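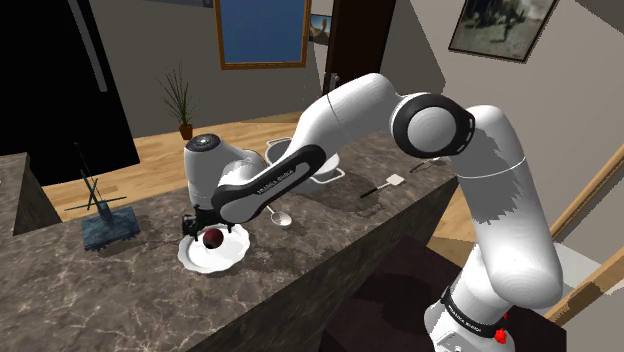 Small red ball, scalloped plate: the gripper closed on it, in our simulated kitchen.

Shop > Kitchen Trials > Mellel Countertop Pack

Last updated: Jul 14, 2026

We get asked nearly every week whether an arm can clear up after supper yet, and our answer is still a friendly "some of it". The Mellel pack is a simulated kitchen for finding out which bits. You load your arm (the page picture has a Franka Emika at the marble worktop), choose from 235 chores and let it have a go as often as you like - no crockery to sweep up afterwards!

Lifting one thing off a plate is where most people begin. A spoon or a spatula lying flat on the stone is a good deal harder, and we'd keep those for your second week. Licences are 400 a year for 2 seats, with the Ovton grasp library thrown in.

Comments

gradau_lab: Ran 11 chores over lunch. Spoons still beat us.

Marulanda Workshop: Lovely pack, but please could we have a sink with taps by December?

tin_whistle: Mine can't wipe a table yet - nor can my teenager, mind.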